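Plaltavley Service Desk
Automation Equipment Support › Bench Stations › Ticket 2118

Subject: Right hand-held gripper loses hold on thin plastic bags
Site: Ovisley
Equipment: Bench Station 3, paired hand-held grippers (left and right)
Raised by: Lucrezia Caputo
Assigned to: Corrado Gentile
Priority: Normal
Status: Closed

Initial report (L. Caputo)

The right gripper at Station 3 no longer keeps a secure hold on light plastic packaging. The operator closes the jaws fully, lifts the bag, and the bag slides out before it can be moved across to the tray. Rigid items are not affected. The left gripper handles the same bags without difficulty. The fault was first noticed in August and has become more frequent. The recorded jaw opening for the right gripper does not return to zero when the jaws are shut with nothing between them.

Please advise whether the station should be withdrawn from use.

Response 1 (C. Gentile)

Thank you for the report. The station may remain in use for rigid items only. Please carry out the following and reply with the results.

Close the right gripper with nothing in it and note the opening shown on the station display.
Repeat with the left gripper.
Hold a strip of ordinary paper between the right jaws and pull gently, first at the tips and then near the base.
Check that the cable at the back of each gripper is fully seated and that it is not pulling on the handle when the arm is raised.

Do not loosen the marker plate on top of either gripper. If a plate is moved, the position of that gripper must be set again before any further recording.

Reply (L. Caputo)

Results as requested. Right gripper closed: display shows 2 mm. Left gripper closed: display shows 0 mm. The paper is held firmly near the base of the right jaws but pulls free at the tips. Both cables are seated. The right cable has enough slack at full reach.

Response 2 (C. Gentile)

The results point to the jaws on the right gripper being out of line, so that they meet at the base and leave a gap at the tips. The reading of 2 mm is consistent with this. The most common cause is a loose jaw screw on the moving side. I have asked Adelmo Martinelli to attend, as the jaw cover should be removed only by trained staff.

Work note (A. Martinelli)

Attended Station 3. Right gripper disconnected and cover removed. The inner jaw screw was loose by almost a full turn. The outer screw was tight. The rubber pad on the moving jaw was worn at the tip and had begun to lift at one corner.

Both pads replaced from Shokri stock so that they wear evenly. Jaw screws removed, cleaned, refitted with thread lock and tightened with the jaws held closed on a flat gauge. Cover refitted and gripper reconnected. Closed position set again from the maintenance menu. Display now shows 0 mm on both sides.

The marker plate was not disturbed. Position check against the reference block passed on the first attempt.

The thread lock was left to cure overnight before any load was applied. The bag test was then carried out at the station, with the tray on the board and the left gripper kept in hand as in normal work.
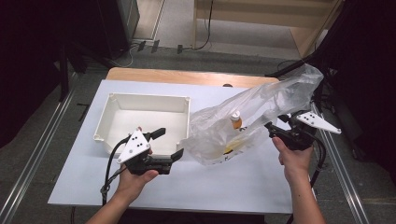 Bag test, Station 3: right gripper closed on the neck of the bag, left gripper at the front of the tray.

The test was repeated 5 times with the same bag and contents. Each hold was kept for a slow count of ten and the bag was then lowered into the tray. There was no slipping on any of the five lifts. The paper strip is now held at the tips as well as near the base.

One further point for the record. The operator should take the bag at the neck, where the plastic is gathered, and should avoid gripping a single flat layer. New pads are slightly smooth for the first day or two, and a single layer may still slide during that time.

Query (E. Mazza)

Before this is closed, could it be confirmed whether recordings made while the fault was present need to be withdrawn? The Berkness team has asked for a clear answer.

Response 3 (C. Gentile)

Position data for both grippers is not affected, as the plates remained in place and the reference check passed. Jaw opening values for the right gripper should be treated as unreliable from the first report of slipping until the repair. Those recordings should be kept but marked. Please do not correct the values by taking off 2 mm - the screw was working loose over that period and the error will not have been constant.

Reply (E. Mazza)

Understood. The recordings have been marked and Berkness has been informed.

Closing note (D. Vieira)

Repair accepted. The jaw screw check has been added to the monthly sheet for all bench stations at Ovisley, together with the paper strip test at the tips. The closed reading for each gripper is to be written down at the start of every shift, and any reading other than 0 mm is to be reported under a new ticket quoting this number.

Parts used: jaw pads, one pair; thread lock.
Follow-up: pad inspection at next monthly service, A. Martinelli.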